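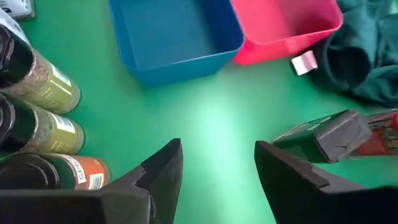
Spice jars, bins and the gripper on the green tabletop.

House rules for the sorting table: your questions

Do I have to read all this before I get a slot?
Yes please! It takes less time than making a cup of tea, and I wrote most of it after the Jiltamier trials, when we were all making it up as we went along.

What can go on the table?
Ordinary kitchen and household bits. Jars, boxes, a cloth, plastic bins or baskets. Lids on, always. Glass needs a word with me first, and so does anything over 1000 grams, which is our own limit at Tumden (Citlow has a different one, so check if you're working over there).

Where should things start?
Leave a clear patch in the middle and spread your items round the outside. Labels can face any way you like, and jars can stand up or lie down. I get asked about lying down a lot, and yes, it's allowed, but put it in the log.

How fast can the arms go?
Slow mode for your first 10 runs with any new set of items, even if you've done 100 with the old set. I know it's dull. After that you can pick your own speed, up to the cap in the settings.

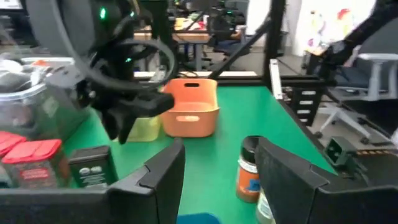 If more than one arm is powered up, you need 2 people signed in, and one of them stays by the stop button the whole time. Popping out to take a call counts as leaving! Press stop, wait for the arms to settle, then go.

Can I reach in and nudge something?
Only with the arms stopped. I've had this argument more than any other and I'm not budging. Stop, move the thing, hands out, say "clear" out loud, start again.

What about cables?
Look them over before you switch on. If a loop is rubbing or pulling tight, don't tape it up yourself – write it in the Cantero log and use another table.

Does a dropped jar count as an incident?
A drop on the table is just a failed run. Off the table and onto the floor, it goes in the log, broken or not.

When can I book?
Slots for the next week open on Wednesday at 9 am. Swaps are fine as long as both of you change the sheet.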